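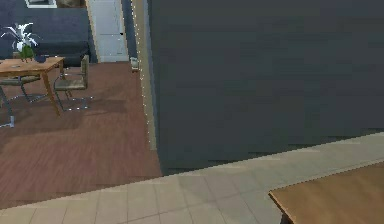

Figure 3. One view from the simulated apartment used in the course, with the partition wall between the tiled area and the room with the wooden floor.

4. The Student Project

4.1 Setting and participants

The project ran inside the second-year robotics course at Skallham, where teams spend one term getting a simulated home robot to find its way to named pieces of furniture. We had 19 students that term, and for most of them it was the first time they had written code that had to deal with a place and not just with a list of numbers. We were fond of this group from the start, and we should admit that some of what follows is colored by how much we enjoyed teaching them.

All of the work was done in Moltix, our own small simulator, which runs well enough on the older machines in the teaching lab. The apartment in Figure 3 was built by Julián Olmedo for an earlier version of the course, and we kept it mainly for its partition wall. From many spots on the tiled side, a large part of the view is taken up by one plain, dark surface, and a robot that plans only from what it sees at the moment will often decide that there is nothing worth visiting in that direction.

4.2 The task

Each team was given a starting position and the name of a target, such as the sofa or the dining table, and had to bring the robot within reach of it in no more than 400 steps. The teams could use color images and depth, but the floor plan was kept from them until the final week. We also asked them to keep a written log of every change they made to their planner, with a sentence or two on why they made it. This was not a popular request in the first week! By the middle of the term, though, several students told us that the log had become the part of the work they went back to most.

The practice set held 2000 start and target pairs, and the test set held another 750, drawn from the same apartment but with new starting positions. Teams could run the practice set as often as they liked and the test set only once.

4.3 What the teams tried

Nearly every team began with the same idea, which was to turn in place, look for the target, and drive straight toward it. It is a perfectly reasonable first idea and we encouraged them to build it properly. It did well when the target was in plain view and poorly when the robot started close to the partition, where the depth image is almost flat and gives very little to steer by.

The change that helped most came from a team led by Lawal Lawal, who called their planner Zoklow. They had the robot remember where one kind of flooring met another and treat those lines as places that might lead somewhere new. In Figure 3 the edge between the beige tiles and the wood planks is easy to make out, and it points the way around the end of the wall – a person walking through would probably use it without thinking. The team found it by accident, while trying to fix a bug in which the robot took the grout lines between the tiles for small steps in the floor.

A second team, Soler, went a different way and built a coarse map as the robot moved, marking each square as seen, unseen or blocked. Their code was slower and a good deal longer, and they spent two full lab sessions chasing an error in how the map was rotated. Once that was mended, their robot seldom got stuck in front of the partition, though it sometimes used up its steps looking into corners that had no bearing on the target.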